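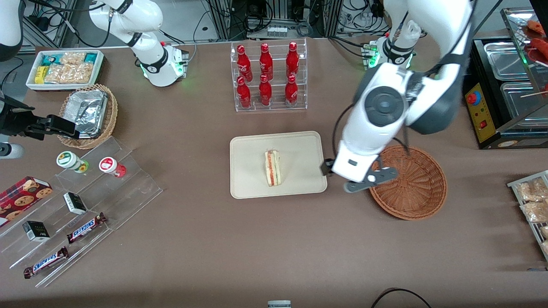
Section 4: Table Setup and Trial Procedure

Use this section to set up the Kukov order-picking task on a two-arm station. The results in the Zadus report came from this setup, so keep to it if you want your numbers to be comparable. Changes made at the Ciltville and Riviere sites are listed in Section 7.

Before you start

Both arm bases must show green status lights. The table covering should lie flat with no folds. Keep the emergency stop within reach of the operator at all times.

4.1 Placing the items

1. Put the beige tray in front of the bottle rack, with clear table on both sides.
2. Fill the bottle rack with three bottles on each tier.
3. Set the round wicker baskets where the grippers can reach them. The foil-wrapped package goes in the basket on the snack side. The other basket starts empty.
4. Place the jars, small boxes and Snickers bars on the stepped stand. Leave a gap between neighbors wide enough for one gripper finger.
5. Place the sandwich on the tray, cut edge facing up.

Note: Item positions do not need to match from trial to trial. The policy was trained on 219 demonstrations with the items moved by hand between runs. Small shifts are part of the test.

Caution: Keep cables off the tray and baskets. A cable caught by a gripper will end the trial and may pull an arm out of calibration.

4.2 Running a trial

1. Send both arms to the start pose.
2. Load one order from the order list. The full list has 24 orders.
3. Start recording, then start the policy.
4. Keep your hands off the table until both arms stop.
5. Enter the result as complete, partial or failed. Partial means at least one item in the order was delivered and at least one was not.
6. Reset the table as in 4.1.

Caution: If a gripper closes on a bottle at an angle, press the emergency stop. Do not try to free the bottle while the arm is powered.

4.3 Reading the results

In our test set of 258 trials, 167 were scored complete. Soft packages caused more failures than the jars or boxes. Report soft and rigid items separately, and leave out any trial where the operator touched the table.

If your completion rate is far below ours, repeat the hand-eye calibration in Section 3 before collecting new demonstrations.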